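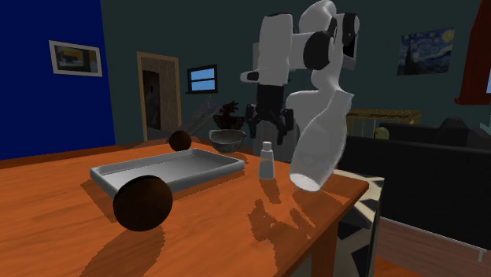 Thevar Cowl, stitch count problem after round 30. Pattern PDF sold through my Grekero shop, version 2 of the file. Three buyers so far, all same complaint, they finish the increase round and have 145 stitches instead of 144. Leaf panel then won't line up and drifts one stitch every round. My own sample is fine, knit from the handwritten notes, so this is going to be the PDF. It's the orange-brown colorway if anybody's comparing, close to that wood grain with the lighter streaks running through, and dark shadowy bits where the dye pooled. Yarn is Horell bulky, 100 g skeins. Keeping this log open until I know what's wrong, please add to it if you have the same thing.

Status: open
Product: Thevar Cowl (knit, in the round)
File: version 2 PDF, 5 pages
Version 1: withdrawn when I redid the charts in Esus

What should happen

Cast on, join, ribbing, plain rounds to round 29. Round 30 is *k8, m1*, repeat to marker. 128 stitches going in, 16 repeats, 16 new stitches, 144 out. Leaf panel is 12 stitches wide and goes around 12 times. All good on paper.

What buyers get

145. Every one of them. Not 143, not 146, always one over. One buyer ripped back to the ribbing twice and got it again both times. Poor thing. Sent her a refund, she sent it back and said she'd rather have the cowl.

Log

Entry 1. Checked round 30 in the PDF against my notes. Identical. *k8, m1*, 16 times. Counted the repeats on the chart too, 16. Not the increase round then.

Entry 2. Thought maybe people were doing one more m1 at the marker. Easy to do, you get to the end and your hands just keep going. Asked all three. Two said no, one said "possibly??" Asked if they had a stitch left over after the last repeat, before the marker. First two said yes, one plain stitch, they figured it was meant to be there. So that's a big clue. If there's a stitch left over they were already one too many before round 30.

Entry 3. So it's somewhere in rounds 1 to 29. Ribbing is k2, p2. With 128 that comes out even. With 129 you'd have an odd stitch at the marker and I'd expect people to notice. Asked. One said yes she had three knits in a row at the marker and thought it was a seam effect. It is not a seam effect lol

Entry 4. Wrote it up in the Grekero seller board and asked for eyes on the first page. Uploaded page 1 and 2 there. Didn't post the charts, obviously. Also mentioned the other thing I found while looking, the m1 symbol in the chart prints as an empty box on some printers. Separate issue, see further down.

Entry 5. Tried it myself from the PDF like a buyer would, no notes. Cast on per page 1. It says "Cast on 129 stitches. Join for working in the round, taking care not to twist. Place marker." I read straight past the 129. Twice! Knit the ribbing. Three knits at the marker. Went through to round 30 and got 145. OK so reproduced, at least it's real.

Entry 6. Got annoyed, put it down, made dinner. Then went through my notebook again slowly. The notebook has 129 as well. Same number. And my sample came out right. Which made no sense to me at eleven at night.

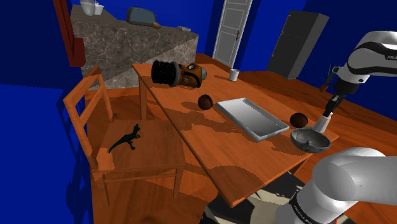 Nithin Menon replied on the board that the 129 was the giveaway. You cast on one extra, he wrote, slip the last stitch over to the left needle, knit it together with the first one, and the join closes up with no gap. Did the old file have a k2tog in the join line? Because the new one doesn't, and 129 with no k2tog is 129 all the way up. He also asked if the ribbing photo on page 2 was from before or after the rewrite, the join in it looked too tidy for a plain join.

Entry 7. He's right. Went and dug out version 1. The line there reads:

"Cast on 129 stitches. Slip last cast-on stitch to left needle and k2tog with first stitch to join, 128 stitches. Place marker."

In version 2 the whole middle got lost. I know how too. I pasted page 1 into Esus when I redid the layout and the text box was too short, so it hid the overflow line. I saw a gap, closed the gap, and retyped the join sentence from memory. My memory does the k2tog without being told. I've joined that way for years, never think about it, so when I knit the sample my hands did it anyway. The notebook just says "co 129, join".

And no stitch count at the end of the line anymore either. If "128 stitches" had been sitting there somebody would have caught it on day one. Probably me.

Entry 8. Corrected the text. Now reads:

Cast on 129 stitches using the long-tail method.
Slip the last cast-on stitch to the left needle. Check the edge isn't twisted.
K2tog (that stitch and the first cast-on stitch). 128 stitches.
Place marker. Round begins here.

Also put counts after the ribbing (128), after round 29 (128) and after round 30 (144). Should of had those from the start. Knit the ribbing again from the new page on a spare cable, comes out even at the marker. k2, p2, k2, p2, no triple knit.

Entry 9. If you already have 145 on the needles: DON'T rip back. On the round after the increases, k2tog the last two stitches before the marker. 144, carry on with the leaf panel. You'll have a slightly fat rib at the marker down at the bottom edge, wear it at the back of the neck. Already started the leaves? Then it depends how far. One or two rounds, tink back. More than that and it's visible, you have a little swirl, some people like it. Send me a picture and I'll tell you what I'd do.

If you have 129 and haven't hit round 30 yet, same idea, k2tog the last two before the marker on any plain round. Not in the ribbing, it'll look odd.

Chart symbol, empty box

Separate but in the same file so putting it here. The m1 on the chart shows as an empty box when printed from some browsers. On screen it's fine. Esus has an "embed symbols" setting, mine was off. Re-exported with it on. File got bigger but prints right from the two browsers I have. A buyer on a tablet says the box is still there but I think she has the old download, see next.

Old file keeps downloading

Uploaded version 3 to Grekero and figured done. Nope. Two people downloaded again and got version 2. New buyers get the new file, but the link in an existing order keeps the file it was sold with until you go to the listing, Files, and hit "send to past orders". It's under the fold. Hit that. Then the buyer has to use the new email link, the one in the old email still goes to the old one. Messaged all three and one has confirmed she sees "version 3" in the footer on page 1. Check your footer before you write to me please. If there's no version number at all that's version 1, which has the right join but the older charts, you can knit from it just fine.

Yarn question, came up twice in the same messages

145 is ALSO the yards figure in the materials line, "Horell bulky, 145 yards", so one buyer thought I was being told she needed more yarn, and we talked past each other for four messages. It's the yardage for the whole cowl and nothing to do with the stitch count. I've moved it to its own line now with the word yards spelled out. The leftover is small, don't swatch huge.

Reply from Nithin, later

Asked if gauge would be affected for anyone who used the fix at round 31. No, one stitch in 144 in bulky, you won't feel it. He suggested a note in the listing itself as well as the file so people with half a cowl find it by searching. Done, it's the first line of the listing now, ugly but whatever.

Still to do

— Swap the ribbing photo on page 2 for a close one of the join. The one there now is my version 1 sample, he guessed that right
— Go through the matching hat pattern for the same missing line. It was pasted the same day. Hat is 80 stitches, should say cast on 81. Have not dared look
— Ask the tablet buyer for her footer
— Take "easy" off the listing until the leaf chart has written instructions next to it

Update 17/11/2024. Looked at the hat. Same missing k2tog. Says cast on 81, join, nothing else. Nobody's written in about it but then the crown decreases would hide one stitch pretty well. Fixed, re-exported with the symbols embedded, sent to past orders. Same cure if you're mid-hat — k2tog before the marker on the first plain round after the brim.

Tablet buyer came back, it was version 2. She has 3 now and the boxes are gone. Cowl ticket closed, photo swap to follow when I've got daylight. Hat is its own ticket from here, please don't add hat stuff to this one.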